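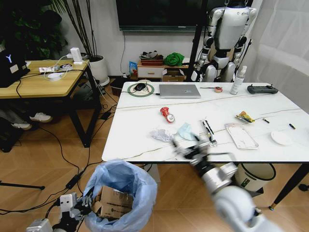 What does it take to build a robot that can clear a table? A workshop with decent power outlets, two or three patient people, and more evenings than anyone plans for at the start.

The group at Teser has been at it since September. Teser is a shared workshop on the second floor of a former printing house in Etholm, and members pay by the month for a key and a shelf. Most of them fix bicycles or build furniture. Three of them are teaching a machine to pick up trash.

The task sounds small. Take what doesn't belong on the table, put it in the bin, and leave the rest alone. A snack wrapper goes. A laptop stays. A cloth gets wiped across the surface and set down again.

"The wrapper is harder than the laptop," says Lenka Vávra, who writes most of the control code. "A laptop is the same shape every time you look at it."

Wrappers, packets and rags change shape the moment a gripper touches them. They also weigh next to nothing, so the arm can't easily tell whether it is holding one. Early on, the robot would close on empty air, swing over to the bin and open its grip with full confidence. Vávra's fix was to have it look back at the table before moving away. That check costs time on every pick, and she would like to get rid of it.

Ayman Lahlou handles the mechanical side. He came to the project from elevator maintenance and treats the arms about the same way he treated a hoist: inspect, tighten, write it down. His notebook lists every loose screw by joint and date. The wrists are the worst offenders. He has switched thread lockers twice and is still not happy.

The money is modest by robotics standards. Apart from the robot hardware, the group has spent $2,360, much of it on cables, replacement connectors and a used power supply from Krawczyk, a surplus dealer across the river. Cables are a sore point. They end up on the floor, across the table, and under people's feet, and each one someone steps on is a possible lost evening. Lahlou wants to run them overhead. So far he has done one corner.

The third member, Obinna Effiong, keeps the records. He sets up the table, starts a run, and notes what went where. A full test is 100 picks, spread over several evenings. The group counts a pick as good only if the object lands inside the bin, and one that catches on the rim is a miss — a rule Effiong made and the other two have tried to talk him out of.

He also decides what goes on the table. In the beginning it was foam blocks, which the arm handled well and which taught the group very little. Now he uses whatever the workshop produces in a normal day. Flat plates are still trouble, as there is no edge to get under. Clear plastic is trouble too, this time for the cameras.

The next goal is a run with the lamps turned down and the curtains open, so that the light shifts while the robot works. Vávra expects it to go badly the first time. Before that, Lahlou has to take the right wrist apart again. He has ordered the washers from Girkine, and they are supposed to arrive within the week.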